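Tips for moving a full fruit basket with a gripper arm

Last updated 6th July

These notes come out of the basket part of the Nekesier work at the Skitoden workshop. Nekesier is our method for teaching an arm household lifting and shifting jobs from demonstrations. You drive the arm through the job by hand, the wrist camera and joint positions are recorded, and the model is trained on the lot. The basket task is to take a plastic basket of fruit and vegetables by the rim and slide it along a kitchen worktop to a marked spot without tipping anything out.

On the last full test the trained arm managed the move on 86 per cent of tries. In November it was far worse, and most of the improvement came from housekeeping: what went in the basket, how the worktop was lit, how we drove the arm. The network itself hardly changed. If you are setting up the same sort of job at home or in a school workshop, start with the tips below.

The basket

Use a basket with a thick, smooth rim. Thin rims bend when the fingers close and then the load swings. A rolled rim is easier to hold than a flat one. Avoid woven baskets until everything else works. We lost the best part of a month to a wicker one and have no good results to show for it.

Perforated sides are fine and make the basket easy to rinse. If your fingertips are narrow, check that they can't poke into a hole near the rim. Ours did once and the basket had to be cut off.

Wash the basket before each session and dry the rim properly with a tea towel. A film of washing-up liquid is enough to make it slip. Kitchen roll leaves bits.

Keep to one basket for training and hold a different one back for testing. If the test basket turns up in the training recordings by accident, throw those recordings out.

Filling it

Put the long, heavy things in first and let them lie however they fall. Cucumbers, aubergines and the like settle the basket and stop it skating when the fingers touch it. Small round fruit goes on top or in a corner. Bunches still on the stem stay put better than loose fruit, so leave the stems on lychees and vine tomatoes.

Nothing should stand higher than the rim on the side you are going to grip. Stems are the usual culprits. Tuck them in or trim them.

Vary the filling between recordings. We kept 23 fillings written on cards and shuffled them, which took the choice away from whoever was running the session. Left to ourselves we had been packing the same tidy basket over and over, and the model had learnt to look for a lemon. When the lemon was taken away the arm stopped above the worktop and stayed there.

Include some dark produce next to the rim and some bright produce next to the rim. Early on, all our red fruit sat in the middle and the arm drifted towards any red thing at the side.

Use what is going soft for the long sessions and keep the good stuff for eating. A bruised aubergine does the job as well as a fresh one, up to the point where it leaks.

The worktop

A patterned top is harder for the camera than a plain one, and worth using for exactly that reason once the job works on a plain one. Streaks and pale veins in a marble pattern can look like an edge to the model. Ours took a long white vein for the basket rim and closed on the air beside the basket. Recording with the basket at many different angles to the pattern cured it. Turning the basket each time is quicker than it sounds if you do it while the arm is going back to its start position.

Wipe the top down dry. A damp patch gives a reflection that moves as the arm moves.

Mark the target spot with something the camera can't see from the start position, or take the mark up before you record. Masking tape is no good, the model just follows the tape. We used pencil, which comes off most tops with a damp cloth — test a corner first.

Gripping the rim

Bring the fingers down with one inside the basket and one outside, the rim between them, and stop before you close. Check the inside finger. It should have a clear way down past the fruit. If it has landed on something round, go back up and move along the rim a little. Pressing on will either roll the fruit or mark it.

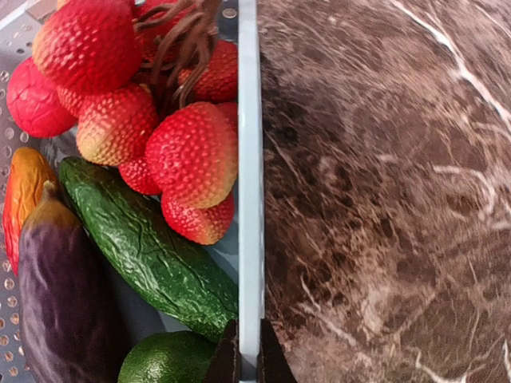 Wrist camera view with a finger on each side of the rim. Lychees, cucumber and aubergine in the basket.

Choose a stretch of rim where the fingers can reach a decent depth. Just catching the top of the rim feels fine when you are driving the arm and then lets go halfway across the worktop.

Keep the rim running straight up and down in the camera view as you come in. It doesn't need to be perfect. When the demonstrations arrived at all sorts of twists the model learnt an average of them, and the average was no use to anyone.

Close slowly and pause before you move off. The pause matters more than we expected. Recordings where the driver closed and moved in one go gave a model that set off before it had hold of anything. We went back through the set and removed every one of them, and the next test was the first that looked promising.

Fit soft pads if the fingers are bare metal. We use the Vogler pads in the dark finish, which don't throw light back at the camera. Shiny pads do. Stick them on with the thin double-sided tape and leave them overnight under a clamp. They want replacing when the corners start to lift.

Moving it

Slide, don't lift, for as long as the job allows. A basket held at one side will always hang down at the other.

Pull in line with the fingers where you can. Pulling across them twists the basket, and the far corner swings round and knocks whatever is behind it. Clear the mugs first.

Go at one steady speed. Slow down for the last hand's width and stop fully before you open the fingers. Raise the arm straight up until the inside finger is well clear of the fruit and only then go back to the start.

If something falls out, stop the recording and mark it as a failure. Do not pick the fruit up with the recording still running. Your hand will be in the pictures and the model has no idea what a hand is for.

Light

Daylight through the kitchen window was the worst thing we dealt with. It changes all morning, and glossy skins such as cucumber and aubergine pick up bright streaks that shift when the arm does. Draw the blind and use two lamps, one either side. Then, when the basic job works, open the blind again and record another batch with the daylight in. The model needs both, but in that order it is much easier to tell what has gone wrong.

Turn off any under-cupboard strip that flickers on camera.

Clean the lens at the start of each session. Fruit juice gets everywhere.

How many recordings

We trained the final version on about 800. More would probably help with the odd baskets and probably not with the plain ones. A small, clean set beat a large, careless one each time we compared them, provided the fillings were properly mixed. If you only have a weekend, record fewer and watch all of them back.

Keep failures in a separate folder and label them by what went wrong. We use Prusto for this, but a spreadsheet would do. The labels we settled on were missed rim, finger on fruit, slipped, tipped and wrong place. Finger on fruit was the commonest in the last test, with missed rim next.

Have two people take turns at driving. One person's habits get into the model very quickly. One of ours always came in from the left, and for a while so did the arm.

Testing

Use fillings and positions that were not in the training set. Write down the result of each try before setting up the next. Run the whole test on one day if you can, with the same light, and don't let anybody nudge the basket to help it along — a nudge counts as a failure.

Keep a hand near the stop button, not in the basket. Set the closing force low before the first run of the day and bring it up a step at a time.

Looking after it all

Wipe the fingers and pads with a barely damp cloth when you finish. Sugar from split fruit dries hard and is a nuisance to get out of the finger joints. An old toothbrush helps.

Keep the room at 21 degrees or below in warm weather if you want the fruit to last the week. Lychees go first. Store the basket empty with nothing stacked inside it, as a bent rim never quite goes back.

Recharge the stop button's battery. We forgot twice.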